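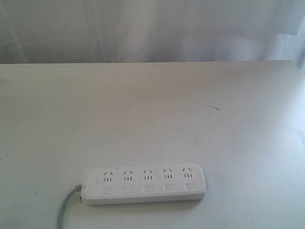 Speaker notes - club rugby selection night, Branness

Start on time, 7 pm. People have training in the morning.

Opening

Thanks for having me over from Faltcombe. I've coached the backs there for five seasons and sat in on selection for all of them. Tonight is how we pick a matchday squad at amateur level, what we record, and how we tell players who miss out. Questions as we go are fine.

Ask the room: who here has picked a side on a Thursday and had to change it by Saturday lunch? Wait for hands.

Part one - what we write down

When I started, the selection record was one page in an exercise book. Names, positions, a tick for training. It didn't tell us who had played two full games in a row or who could cover a second position.

We now keep every appearance on a spreadsheet. Last season it ran to 474 individual appearances across both grades. The season before was 467. The totals are close, but the spread was very different. Last season the minutes in the front row were shared far more evenly, and we finished the year with props who could still run.

For each player we keep minutes played, positions covered, training attended and any knock reported to the physio. Tackle counts went in for one season and came out again. Different people were counting on different weekends and the numbers didn't line up.

Slow down here. Somebody will ask about software. We looked at Clellico, and it would do the job for a club with a paid manager. For us a shared spreadsheet is enough. Don't get stuck on this, there's time at the end.

Part two - the bench

Most of our arguments are about the bench, and most of those are about the halfback.

Our habit was to pick the best 15 and then fill the remaining jerseys with whoever was next in line. We got caught out in the away game at Branness (pause, they'll enjoy that). Lost our hooker early, had no one else who could throw to the lineout, and gave away ball all afternoon.

These days we do the front row cover first, before we've finished the starting side. Then a halfback. Then someone who can play centre and fullback. Only after that do we talk about form.

If asked about splits between forwards and backs - depends on the ground. On a heavy paddock in June I'd carry the extra forward.

Part three - telling players

We tell dropped players by phone or face to face before the team is posted. One coach makes the call, the one who works with that position. Keep it short. Say what the decision is, say what they need to work on, give them a chance to reply.

Don't promise a start the following week. I did it once and couldn't keep it, and the player went to another club at the end of the season.

Second grade players brought up late get the same call. Make sure they know the bus time and which jersey.

Part four - the Spahić drill

Only if running ahead of schedule. It's the handling grid we use on Tuesdays to look at players out of position. Two lines, swap roles on the whistle, coaches stay quiet and take notes. Offer to send the sheet around.

Finish

Blank copy of the spreadsheet is available to any club that wants it. Leave the email address up during questions. Hall has to be locked by 9.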